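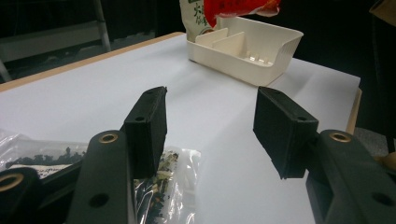
Unit 2. Barrier and seal in flexible food packaging

A package for dry food has to do two jobs at the same time. It must keep water vapor and oxygen out, and it must stay closed until the customer opens it. Students often study the first job with much care and forget the second. Clear plastic bags, like the two lying on the white table, look simple, but by looking at a clear bag you cannot know how many layers the film has, or which layer does which work. In this unit we go through the layers from the outside to the inside, and after that we come to the seal.

2.1 The layers

The outer layer usually carries the print and gives stiffness. Oriented polypropylene and polyester are common choices. Polypropylene is a good barrier to water vapor and a poor barrier to oxygen. Polyester is better against oxygen. When the food contains much fat, for example nuts or fried pieces, oxygen is the bigger problem, and a middle layer such as EVOH may be added. Please remember that EVOH loses a large part of its oxygen barrier when it becomes humid, so it is placed between two layers that keep moisture away.

The inner layer is the sealing layer, in most cases a polyethylene. It must melt at a lower temperature than the outer layer. If it does not, the outside will shrink or stick to the sealing jaws before the inside is closed.

2.2 Water activity

Dried foods become soft when they take up water from the air. In mixed products there is one more difficulty: the components exchange water with each other inside the bag.
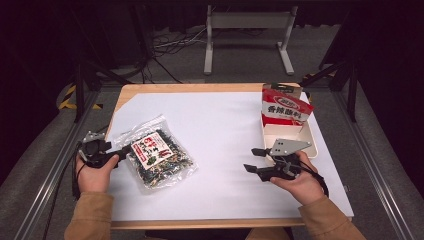 A dry cracker packed together with a softer dried fruit will lose its crispness even in a perfect package. The barrier cannot help here. The producer has to bring the components to a similar water activity before filling, or pack them separately.

2.3 The seal

Three settings control a heat seal: temperature, time and pressure. In the lab we use the Sondeck bench sealer and change only the temperature. Strips are cut across the seal and pulled apart in the Savton tester. Write down the highest force and also how the strip failed (peeling, tearing at the edge, or stretching of the film). Powder or small crumbs in the seal area give weak places that a strip test can easily miss, therefore we also do the dye test.

For next time

Read the Ķēniņš handout up to page 39. Answer the two questions at the end of it, in full sentences. Groups working with the Lestora film should bring their sealing curves from Unit 1, on paper. Lab coats are needed again.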